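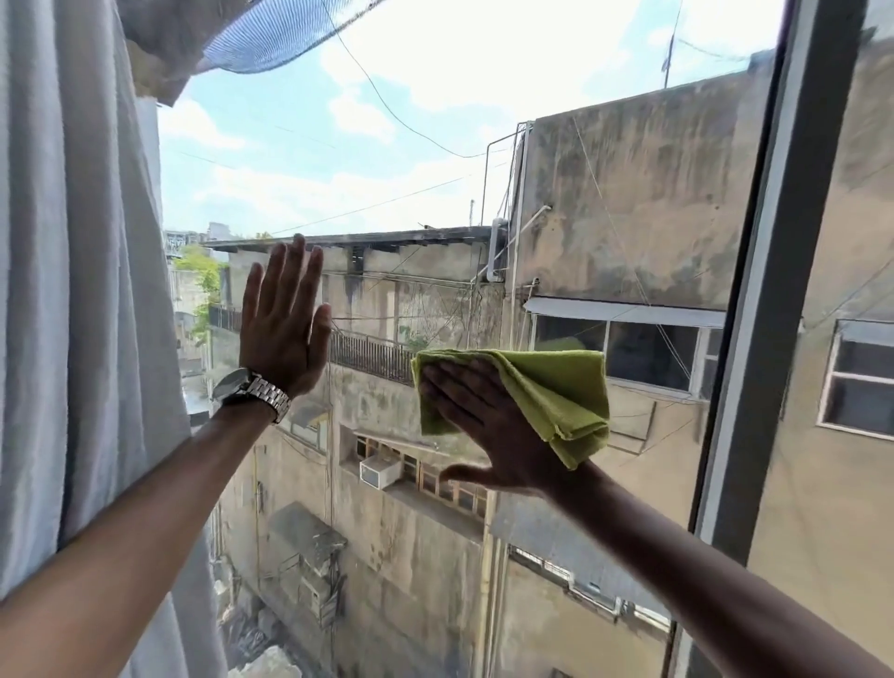 1 min read

Saturday, April. Window bot, bench log.

Cleaned the pane by hand again, green microfiber, one palm on the glass for balance. This is the job the robot is meant to take over. So far the robot has cost me 17 evenings and the cloth has cost me nothing.

Wiper arm v3 still stalls on the upward stroke. Motor current climbs, firmware sulks, carriage parks itself in a corner. Shobha Sastry thinks the pad pressure is too high. I had been blaming the Rusent driver board, mostly out of habit.

Flat hand on the cloth, light push, seems plenty. Will back the spring off 8 turns and log it as run 1261 (the counter includes bench twitches, so don't be impressed).

To do: tether anchor before anything goes on the outside face. Ask Nudano about softer pads. Return Shobha's hex keys.

Contact the Caltville shop | © Cuautle build notes | Back to top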